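Bedeo Tenants' Federation: Spring Briefing
Speaker notes, session two: Shared laundries and the cost of washing at home
Speaker: Aleksandra Ostrowski, Housing Services
Duration: 25 minutes, with questions taken at the end

Opening

Good morning, and thank you to the Federation for the invitation. My remarks this morning concern the shared laundry programme across the Bedeo estates, the results of the first year, and the proposals which will go to the Housing Board in February. Copies of the full report are on the table by the door. Members who wish to comment in writing may do so using the form at the back.

(Pause while late arrivals are seated.)

Background

When the older blocks at Kanetti and Achterberg were built, each had a wash house on the ground floor. Most were closed when households began to buy their own machines, and the rooms were given over to storage. The assumption at the time was that every household would in due course have a machine of its own.

That assumption has not held. Our survey of tenants received 890 replies. Of these, 639 reported a working washing machine at home. The remaining 251 households wash by hand, use a commercial launderette, or rely on relatives. The nearest launderette to Achterberg closed before the survey was carried out, and the journey to the next one requires two buses.

(Slide 2: survey results. Allow time for the figures to be read.)

I would draw attention to the replies from households with a child under two. Many described washing small loads every day, frequently in the evening, and drying them indoors on radiators. Colleagues in the repairs service will be familiar with the consequences. Damp and mould reports from the same blocks rise sharply each winter, and indoor drying is mentioned in a great many of them.

The first year

Three laundry rooms were reopened under the programme: two at Kanetti and one at Achterberg. Each has washing machines, tumble dryers, a sink and a folding table. Access is by the tenant's existing door fob. Opening hours are from seven in the morning until nine in the evening, and the last wash must be started by half past seven.

The charge was set at a level intended to cover water, power and servicing, with no contribution towards the original building work. The Board agreed this principle at the outset and it is not proposed to alter it.

Small items deserve a particular word. Baby clothes are light, they are washed often, and they are easily left behind in the drum or caught in the fold of the door seal. Tenants are asked to check both before leaving. Items found are kept in the estate office for one month.

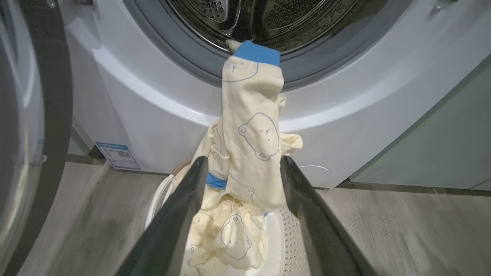

Page 4

The rooms have been well used. Demand is greatest in the late afternoon, and at Kanetti there have been complaints about waiting. A booking sheet was introduced in the second half of the year. It has helped, although some tenants have told us that they cannot always predict when they will need to wash, and we accept the point. It is proposed that one machine in each room should remain outside the booking arrangements.

(If asked about online booking: this is under review. Do not give a date.)

Noise

Two households living directly above the Achterberg room raised concerns about vibration during the spin cycle. Rubber mats were fitted and the machines were levelled again by the contractor. One household has confirmed that the matter is settled. Officers remain in contact with the other.

Guidance for tenants

The guidance leaflet has been rewritten following comments from the Federation. It now covers the following points.

Do not overfill the drum. A hand should fit comfortably above the load.
Empty all pockets.
Wipe the door seal and leave the door ajar after use.
Use the dispenser drawer for powder. Capsules go directly into the drum and must be kept out of the reach of children.
Report faults to the estate office, quoting the number on the front of the machine.

My colleague Ademir Seixas has arranged for the leaflet to be translated, and large print copies may be requested from any office.

Proposals for the coming year

The first proposal is to reopen the former wash house at Dultetti, subject to a survey of the drains. The second is to set up a hardship fund of 3,000 pounds, from which free washes would be offered to households referred by health visitors or by the welfare team. The third concerns drying. We intend to test heated drying cupboards at Kanetti, which use less power than tumble dryers and are gentler on clothing – though they are slower, and tenants should be made aware of this.

The Board has asked for the Federation's view on all three. I should be particularly grateful for comments on how referrals to the fund might be handled discreetly, as several tenants have said they would not wish to apply in person at the estate office.

(Slide 7: contact details. Leave on screen during questions.)

I am happy to take questions now. Matters relating to individual tenancies may be raised with Mr Seixas, who will be available in the side room until noon.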